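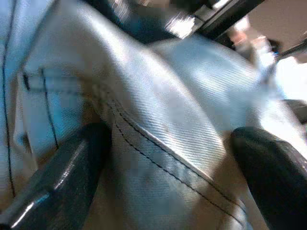

Company Handbook, issue 6, page 8

About Werkside

Werkside writes the software that sits between a robot's cameras and its motors. We don't build arms. Other firms build very good arms, and then ring us when the arm has driven its gripper into a cushion with great confidence.

Most of our work is on soft things. A box has corners and stays the shape it was when you last looked at it. A pair of trousers makes no such promise. Our perception code looks for seams, hems, pockets and folds, and gives the planner a handful of places where two fingers might close on something worth lifting. Each place comes with a score, and the scores are more modest than they used to be.

The firm began as a side job at Haverford, where a few of us had been told to make a planner faster. We made it faster. It then reached the wrong answer in a fraction of the time, which was held to be progress, and we left soon afterwards to work on the part that decides what the right answer is.
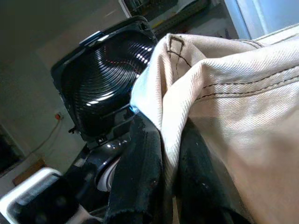

Dwayne Quintanilla would like it put on this page that the planner was never the problem, that he said so at the time, and that a wrist camera with a bag up against it tells you a great deal about bag and very little about where the arm is. He has a point, and it has shaped the product. Wurolex, our control layer, keeps its own running guess of the arm's position and leans on it whenever the close view turns to cloth. It checks that guess up to 300 times a second and complains in plain English when it doesn't like the result.

The second product is Inimance, our replay tool. It lines up the camera views with what the planner believed at each moment, so you can scrub back and find where belief and laundry parted company. We wrote it for ourselves after an unhappy September of reading log files aloud to one another. Customers asked for it, so we gave it buttons.
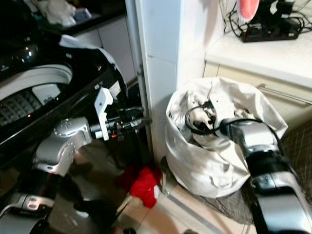
Two arms, one laundry bag.

Planning for two arms takes up more of our week than we'd like. Each arm is a moving obstacle to the other, and both are sure they have right of way. Our planner settles this by letting one arm commit first and making the other work around it. There was a cleverer method. It was very polite, and both arms waited.

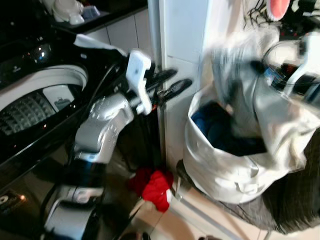 How we work

There are 10 of us, in one long room with a kettle at the wrong end. Everybody writes code and everybody takes a turn beside the robot, including the people who were hired on the understanding that they wouldn't have to. Changes go out in small pieces. Anything that touches the motion limits is read by two people, one of whom must not have written it.

We keep a list of known faults and send it to customers with every release. Sales have asked whether it could be shorter. So have we.

Working with us

We take on a few outside projects each year, mostly with teams who already have hardware and would like it to behave. Send us a recording of the worst thing it does. The good runs can wait.

Page last updated 2024-10-07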